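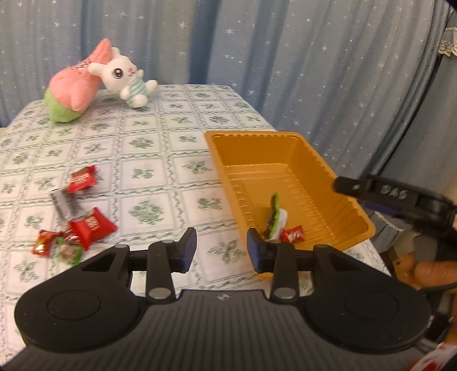
Statent Opens Its Summer Short-Let Program With a Promise to Stop Calling Everything "Cozy"

STONDHOLM, June. Statent, the holiday rental agency that looks after family apartments in and near Stondholm, today announced a complete rewrite of its property listings, the first since the company began taking bookings. Guests will now be told in plain words how big the bedroom is, how many stairs stand between them and it, and whether the sea view requires leaning.

The new listings cover 90 apartments and go live at the start of the summer season. Each one was visited by a member of the Statent team, who was asked to sit down, make a cup of tea, and write what a cousin would want to know before agreeing to stay there.

"We searched our own website for the word 'cozy' and had to lie down afterward," said Renu Rastogi, managing director of Statent. "Some of those apartments were small. Some were cold. One was a very nice place with four bedrooms, and I have no idea what we were thinking."

The decision followed a survey sent to past guests last winter. Statent received up to 4000 individual comments, a good share of them on the subject of parking. The rest dealt mainly with kitchens, pillows, and the gap between "a short stroll to the beach" and the stroll itself. Walking times have now been measured by a person carrying a folding chair and a bag of towels, at the speed such a person really goes.

Under the new rules, seven words have been retired from all Statent listings: cozy, charming, nestled, boasts, quirky, stunning, and bijou. Owners may appeal. So far two have done so, both on behalf of "charming," and both were turned down with great politeness.
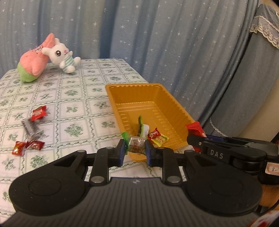 Owners keep a say in how their homes are presented. Most of the apartments on the Statent books are lived in by their owners for part of the year, and the company has never asked anyone to paint the walls gray or hide the good china. Guests told the survey that they liked staying somewhere with a bit of life in it, provided there was also a sharp knife and a corkscrew. Both are now required in every kitchen. Statent will supply them where needed and has accepted that it will be supplying corkscrews forever.

The listings also include a new section titled "Things You Will Notice," which covers church bells, delivery trucks, seagulls, and neighbors who practice the trombone. Early readers have been kind about it. Bookings for the trombone apartment are up on last year, a result the company can't explain and doesn't plan to look into.

"I wrote the entry for the top-floor place on the harbor side, and I put the stairs in the first sentence," said Rizal Saragih, head of listings. "The owner called me to complain. Then she mentioned that her own sister has refused to visit on account of the stairs, so we left it in."

Prices are unchanged. Cleaning fees, which used to appear on the last page of the booking form like a relative at a wedding, are now included in the nightly rate from the beginning. Guests may check in from 3 p.m. and are asked to be out by 10 in the morning, or to be visibly packing.

Guests with existing summer bookings will receive the new description of their apartment by email and may switch to another one free of charge if the truth proves too much. Owners interested in joining the program can ask for an information pack, a sample contract, and the list of retired words through the Statent office in Stondholm.

About Statent
Statent manages short-term stays in privately owned apartments in Stondholm and the nearby coast. It handles bookings, keys, linens, and complaints about seagulls.

Press contact: Statent Press Office, Stondholm. Interviews with Renu Rastogi are available on request, mornings preferred.
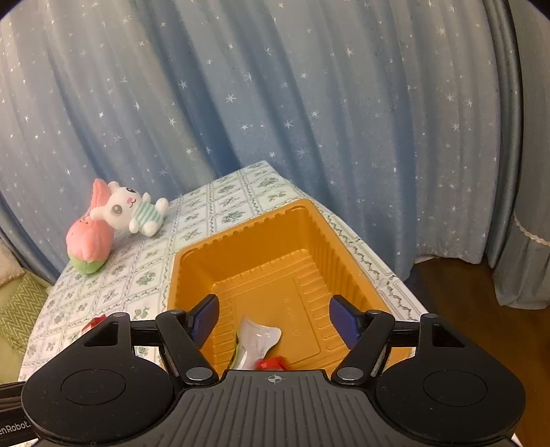
An orange tray on a table, with a white bone-shaped item inside.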